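Still Life 102 -- Session 4 Notes
Soft Ground, Shiny Things
Whitlock Evening Studio
Instructor: Phyllis Fairclough
Wednesday, June 26, 2019

Bring: two sheets of heavy paper, soft pencils (2B and 6B), a kneaded eraser, one orange and one dark red colored pencil. If you are painting, check with me first. Pads are in the supply drawer, 100 sheets to a pad, please share.

1. Why we are off the table

The first three sessions used a flat table with one cloth. Everyone learned to draw ellipses and a cast shadow on a level surface. A bed is harder. It sags under anything heavy, it wrinkles, and the plates do not sit level. An ellipse you could draw from memory on a table will be wrong on a bed, so you have to look at it again.

The setup is groceries and dishes: fruit, a carrot on an orange-rimmed plate, a dish of leafy greens, a dark green tray. There is a pink sheet spread over white bedding. Several of you asked if the fruit should be moved into a nicer group. Leave it. Loose fruit gives you gaps to measure, and the gaps are half the exercise.

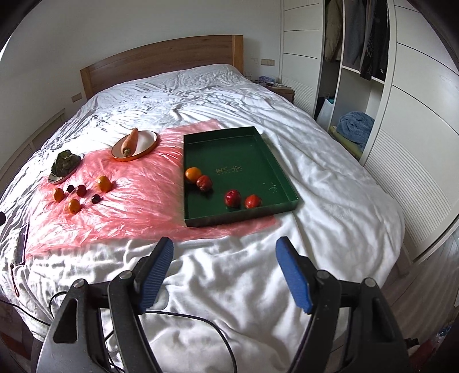
Start with the big shapes and put nothing small down for the first ten minutes. There are three: the white of the bedding, the pink area, and the tray. Get the edges where they meet. Bradley Greenwood's drawing last week had very good pears in it and no room left for the bowl, and the reason was that he began with the pears.

2. White on white

The bedding is white and so is the middle of the plate. They are not the same value on your paper. Squint until the wrinkles go away, then decide which is lighter where the two touch. Most people leave both as bare paper and draw a line around the plate. Try it without the line. Shade the fold next to the plate and let the edge come from that.

The creases in shiny material have hard edges on one side and soft edges on the other. Pick five or six creases and draw them properly. Do not try to draw all of them -- you will run out of evening, and the page turns gray.

3. The tray

The tray is the only thing in the setup with straight sides, so it is the best place to check your perspective. Draw it as a plain box with a low rim before you put any fruit in it.

a. Find the two long edges and see if they get closer together as they go back.
b. Draw the raised edge as two lines. It has thickness.
c. Put in the dark floor as one flat tone.
d. Lift out the shine with the eraser.
e. Place the gold characters last, and lightly. They lie flat on the floor of the tray, so they are foreshortened along with it. Do not draw them as if they were facing you. You do not need to be able to read them. Copy the shapes.
f. Check the red fruit against the green. In pencil these can come out as the same gray. If they do, darken the tray behind the fruit on the lit side only.
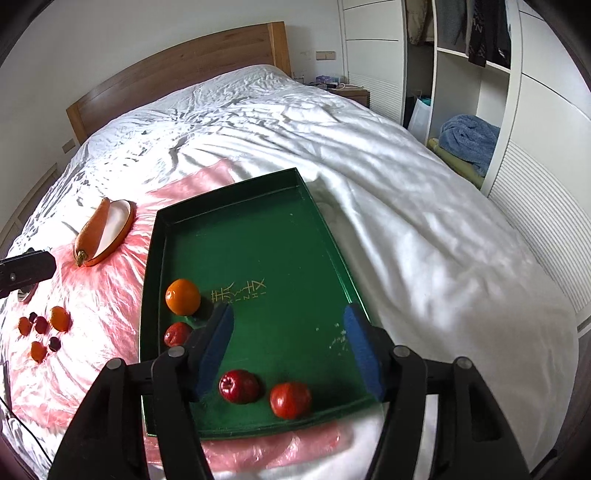 4. Round things that are different colors

An orange, a red apple, and a dark plum are close to the same shape. What separates them in a pencil drawing is value and the kind of highlight.

Orange: middle value, dull highlight, broken up by the dimples. A few dots near the edge of the light are enough.
Apple: darker than you think. Small bright highlight with a clear edge. Look for speckles and follow them around the form.
Plum: nearly black. Leave the highlight as clean paper and take everything else down with the 6B.

Where two fruits touch, draw the pair as one outline first and divide it afterward. This was Liam Lambert's suggestion in the spring class and I have kept it.

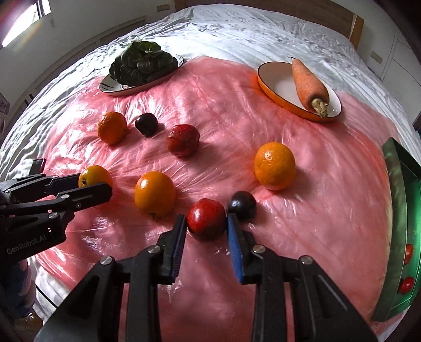 Stem ends are useful. On an orange the stem scar tells you which way the fruit is turned, and the same goes for the cut end of the carrot. Put the mark in early and build the shading around it. For the leafy greens, draw the outside of the whole bunch, then two or three leaves at the front. The rest can stay as dark shapes.

5. To hand in

One full drawing, any size over 9 x 12, and one page of single fruits with at least four on it. Write your name on the back. If you missed the session, set up your own at home with a plastic sheet or a wrinkled cloth on a bed, one tray, and whatever fruit you have. It should have something dark and something orange in it.

Ryan Hebden has the key to the flat files and can store large paper until August. The next session is plates and glasses, back on the table. Please read pages 100 to 102 of the packet before then, and sharpen your pencils at home.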